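Subject: Re: [skernville-facilities] Room booking changes for the fall term
From: Office of Space and Scheduling, Skernville campus
To: skernville-facilities list

Colleagues,

Thank you for the replies received since the notice went out on Tuesday. Several departments raised the same point, and the office would like to answer it on the list so that all building contacts have the same information.

One department wrote:

> The notice says that standing reservations in Wimberg Hall will not
> carry over from spring. Our seminar has met in the same room for
> six years. Are we expected to apply again, and will we lose our
> place if another group asks first? We would also like to know
> whether the new limit on evening use applies to student groups
> that are sponsored by a department.

Standing reservations in Wimberg Hall must be submitted again this year. The hall has 17 bookable rooms, and a review of the spring calendar found 467 reserved hours in which no class or meeting was held. Most of these came from reservations that had been renewed automatically after the original course had ended or moved.

Departments that held a room in the spring will have first claim on it until the end of August. Requests from other groups for the same room and hour will be held until that period closes. After that, remaining hours will be assigned in the order in which requests arrive.

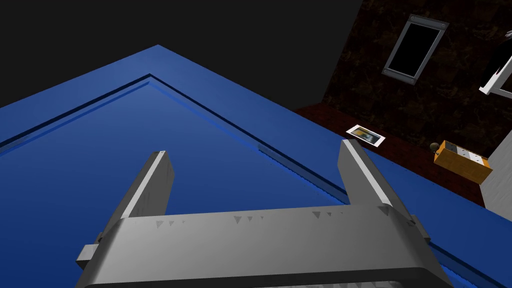 With regard to evening use, the limit of 6 hours per week applies to each sponsoring department and includes its student groups. A department may divide those hours among its groups as it sees fit, but the request must come from the department's own scheduling contact. Requests sent directly by students will be returned.

The large lecture room in the Moussa Building is handled separately. Events there that require seating changes must be requested at least ten working days ahead, and the setup charge will be billed to the account named on the form. Please check that the account number is current before submitting. A number of spring requests were delayed for this reason alone.

All requests should be entered through the Vorkance calendar. Paper forms will be accepted through August for departments whose contacts have not yet been given access. Access is granted by this office on written request from the department head and normally takes two working days.

Departments with nearly 2,000 or more booked hours per year are asked to name a second contact, so that changes can be confirmed when the first is away.

Questions about a particular room may be sent to the office address and need not be copied to the full list.

Office of Space and Scheduling
Skernville campus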